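We use cookies to improve your visit and to understand how our pages are read. Accept all / Manage settings

Last updated: August

The second pair of hands

At a catering hire depot in Edcombe, two-armed machines are learning to fold napkins and lay places. The people who used to do nothing else are finding out what their jobs look like now.

The first van backs into the loading bay at ten to six. By then the lights have been on for an hour in the linen room, and Seon-mi Song has already drunk one tea and forgotten another on top of the dryer. She has worked at Alcaraz for 20 years, most of them on the folding tables. When she started, every napkin that left the building had been through somebody's fingers at least twice.

Alcaraz hires out crockery, glassware, cutlery and table linen to caterers, hotels and village halls. It isn't a glamorous trade. Things go out clean in crates and come back dirty in crates, and in between somebody has to wash, check, polish, fold, count and pack. In the summer wedding season the depot can send out 208 place settings for a single marquee and have three other marquees waiting.

"The washing was automated years ago and people forget that," says Efraín Giraldo, who manages the depot. "We used to have four people on the sinks. Then we had a conveyor washer and one person feeding it. I don't remember anybody writing an article."

The new work is different, he admits, because it's the part that everyone assumed would stay with people. A plate is stiff and always the same shape. A cloth isn't. It slides and creases, and it never lies the same way twice. For that reason the folding tables were left alone while nearly everything around them changed.

The arms came from Teltico, a small firm based in Skernville, and they work in pairs at a bench in what used to be the stationery store. Each bench has a left arm and a right arm with a simple gripper on the end. They don't look like much. Visitors who have seen film of car factories tend to be let down by the size of them, and by the speed.

Min-kyu Baek, the Teltico engineer who spends most of his week at the depot, isn't bothered by that. He is more interested in variety. The benches are given different cloths, different plates, glasses that catch the light, cutlery in odd finishes, and the things are put down a different way each time. A machine that can only fold a white napkin on a bare table is of no use to a hire firm, he says, when half the customers want something patterned. 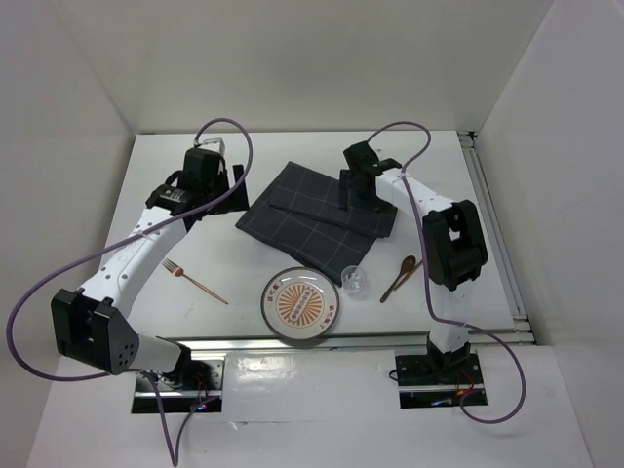

He keeps a notebook of failures. Dark cloth is harder than pale cloth. Check patterns can be mistaken for creases. Clear glass is a nuisance to everyone, including the people who pack it. One page just says "spoons", underlined twice.

Much of what the arms know came from Song and her colleagues. For several months last year the folders took turns guiding the arms through the work by hand, pinching a corner, lifting it, laying it over, letting go. Song found it maddening at first. She folds without looking, and having to do it slowly with a gripper made her feel, she says, like someone wearing oven gloves.

"I couldn't have told you how I do it," she says. "I had to watch myself. I pull the corner a bit towards me before I lift. I never knew that until I saw the machine doing it."

There was some bad feeling over this, and it hasn't all gone. A few of the folders thought they were being asked to train their replacements, and said so in the canteen. Alcaraz agreed that the sessions would be voluntary and paid at a higher rate, and that there would be no redundancies in the linen room for two years. Two people left anyway. One went to a hotel laundry, for less money, and told Giraldo she would sooner work with people.

Kuo-hua Ng stayed. He is the youngest on the linen side and had only been folding for a few months when the first bench was put in. His job now is to look after the benches during the early shift. He loads them, clears them when something gets stuck, and sorts out the cloths that come off badly. On a good morning one bench gets through 80 napkins before his first break. Song can do that in a fraction of the time, and both of them know it.

What the bench can do is carry on. It folds through the break and through lunch, and in the evening after the late shift has gone home, provided somebody has left it enough to do. Giraldo does his sums on that basis. The machine needn't be quick if it has all night.

Ng likes the work more than he expected to, though he finds it lonelier. The folding tables were where people talked. You could have your hands busy for three hours and hear everything that was going on in Edcombe, who was moving, whose son had been in trouble, where to get a boiler looked at. The benches stand apart in their white enclosures and need just enough watching that you can't wander off.

"It's quieter," he says. "Some days I put the radio on for it."

There are changes nobody on either side planned for. Song's wrists have stopped hurting. She had worn a support on the right one for years and had come to think of it as part of getting dressed. She now spends most of her shift on checking and on the special orders, the fans and pockets and pleats that the arms can't manage, and she shows new starters how to spot a stain that will come up under a hot lamp. She was given a new job title and a small rise. She thinks the rise should have been larger.

Sebastião Rangel, the union representative for the depot, agrees with her. His argument is that the folders' skill is now inside a product that Teltico can sell elsewhere, and that a one-off payment for the sessions doesn't settle the matter. He has 491 signatures on a petition, gathered at several laundries and hire firms, asking for workers who teach machines to be given a share of what comes of it. Alcaraz says it is listening. Rangel says he has been listened to before.

He isn't against the arms. He folded sheets himself as a young man and remembers the heat and the backache. "If a machine wants that job it can have it," he says. "I want to know who gets the money."

A third bench is due before Christmas, when the party orders come in. Baek hopes by then to have the arms setting out a full place, cloth and cutlery together, for the display tables that Alcaraz sends to trade fairs. Giraldo would settle for them folding the checked napkins properly.

By half past one the early shift is finishing. Ng wipes down the tabletop, fills the tray with fresh cloths and writes the count on the whiteboard by the door. Song goes past with a crate of fans for a golden wedding and stops to look at the top napkin on his finished pile. She squares up one corner with her thumb and carries on to the van.

Sign up to our newsletter for a new feature in your inbox every month. You can unsubscribe at any time.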